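Running a village repair table - speaker notes
Talk for the Womlow community groups evening, April

Slide 1. Say hello, thank Wingate Hall for the room. Mention tea is at 8.15.

Slide 2. How we began. Two tables in the back room of the Plerkalitz, one sewing machine, a box of fuses. Six people came to the first session and two of them wanted the library.

Slide 3. The numbers. Last year 448 items were brought in and 300 went home mended. The other 148 were past saving or needed a part we could not get. Pause here - people usually ask what the worst items are. Answer: cheap kettles and anything glued shut.
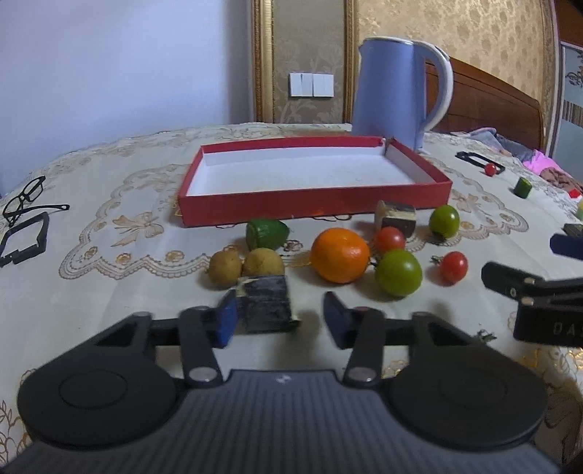 Slide 4. Booking. We tried drop-in only and the queue went out of the door. Now half the slots are booked by phone and half are kept open. Lamps and toasters get twenty minutes, clothes get thirty. If a job runs over, the owner is asked to come back next month.

Slide 5. Safety and insurance. Everything with a plug is tested before and after. Read out the wording on the sign-in form, slowly. We do not take microwaves.

Slide 6. Money. Donations cover the hall. The Aguiar fund paid for the tester and the second sewing machine. Skip this one if short of time.

Questions. Forms are on the chair by the door.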